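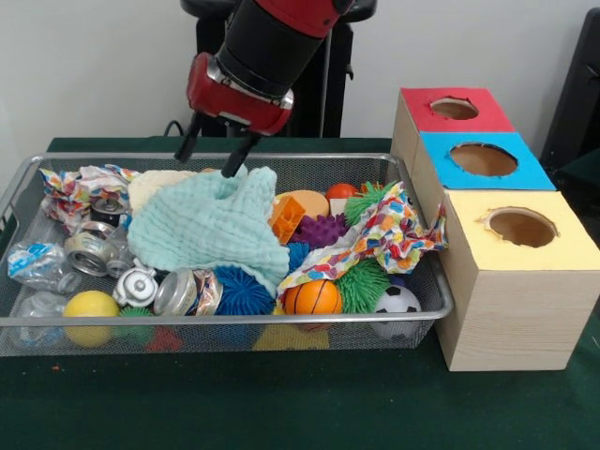
Cell upkeep, Stanville bench
Posted by the Pop list moderator

Hello everybody, and thank you for being so patient with me while I dug out my notes. The question was this:

> We run the same Pledex arm over a mesh basket and three
> boxes with holes in the top. After an hour or so ours starts
> closing short on soft things. Hard balls are fine. Is it
> the fingers or the calibration? And how often do you
> repack the basket?

I'd look at the fingers first, and I say that having wasted a whole morning on calibration myself! Towels shed. Ours is a mint-green one with a lot of texture to it, and when a fingertip goes down into the folds the fluff rides up into the joint behind the finger. Power off, wipe both fingers, then work a dry brush into the joint from underneath. If it still closes short after that, rerun the zero from the Nenlow sheet (step 9, the one with the misprint, it should say 125 and not 152).

As for repacking, we do it every 89 picks and pack it tight, balls and crushed cans and wrapping paper all in together, with the towel heaped over part of it. Do check that the paper isn't hanging over the rim onto the nearest box, ours loves to creep that way, and push the boxes back to their marks while you're there.

We got 558 picks out of the last set of finger pads before I changed them. I'd love to hear what others are getting, and if anyone has found a brush that doesn't lose its bristles, please write in.

Warm wishes from Stanville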